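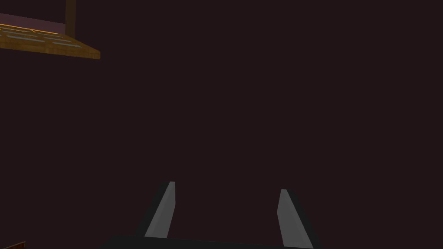
The cheapest robot arm Kalliopi Antoniadis has ever bought doesn't exist, and she would like that noted in the minutes. She runs planning for the Warkville returns depot, where odd things come back in odd boxes and someone has to put them on shelves. For two budget cycles she asked for a real arm. In May she got money for a simulated one, on the understanding that she would stop asking for a while. So the work now goes on in a place with no floor to sweep and, most of the time, no walls worth mentioning. There is a wooden tray up in one corner, a great deal of dark, and a pair of gray fingers held wide open over nothing, like somebody waiting to be handed a sandwich. It draws no overtime. It has yet to damage a door.

The plan, as it was explained to me over a very long lunch, is to find out what you need before paying for it. This sounds obvious until you have sat through an equipment meeting. The usual method is to pick the arm from a brochure, pick the gripper to match the arm, and then discover the shelf. By that stage the purchase order has gone through, and the shelf, being bolted down, wins the argument.

Athina Stefanou, who keeps the capital budget, had seen that happen with a labeling machine from a supplier called Cunard. It was a fine machine. It was also deeper than the alcove it had been bought for, and it spent its first winter in a corridor with a coat on it. She has kept the invoice pinned over her desk ever since, where other people have a calendar.

Her worksheet for the arm has 35 lines. The arm is one of them. The rest is what vendors like to call "integration," a word that covers mounting plates, spare fingers, guarding, cable runs, training, insurance, and the electrician, who gets a line to himself and deserves it. She struck out the line marked "miscellaneous" on principle. Prodromos Tzavaras, the shift lead, put it back in pencil.

Tzavaras had been hoping for a vacuum gripper, having once watched one pick up cartons all afternoon at a trade show and never quite gotten over it. Cartons, however, are what the depot has least trouble with. What eats the hours is the stuff that has come out of its carton and lost it. The simulated shelves have been stocked in that spirit. A magnifying glass with a purple lens and a spiky gold rim sits in the same part of the world as a scuffed green ammunition can. Try writing a specification for whatever has to lift both. A slim handle wants one kind of grip, a metal can wants another, and the brochure shows neither, on account of being full of cartons.

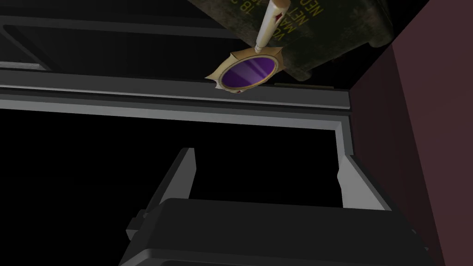 Kadri Venckus thinks the whole exercise is a polite way of putting off a decision. A simulated can weighs whatever you type in, she told me, and she has never met a real one that was so obliging. She would rent a real arm for 24 weeks, let it drop things, and write down what broke. "You'd learn more from one cracked lens," she said, "than from a month of perfect ones."

Stefanou has priced the rental. It came in at five lines on the worksheet, one of them for breakages, and she admits that it was shorter than she wanted it to be. The quote from Sarantis is good until the end of the quarter. The one from Nastside was cheaper and left out the controller, which she caught on the second reading and is still a little proud of.

For now the two camps have settled on a sequence. Antoniadis gets the summer with her imaginary shelves, and comes back with a short list of grippers and a minimum reach. Venckus gets her rental in the fall, if the short list has more than one name on it. Tzavaras gets to keep the pencil.

The electrician has asked when he is wanted. He has been told to hold off booking anything until the rental is signed.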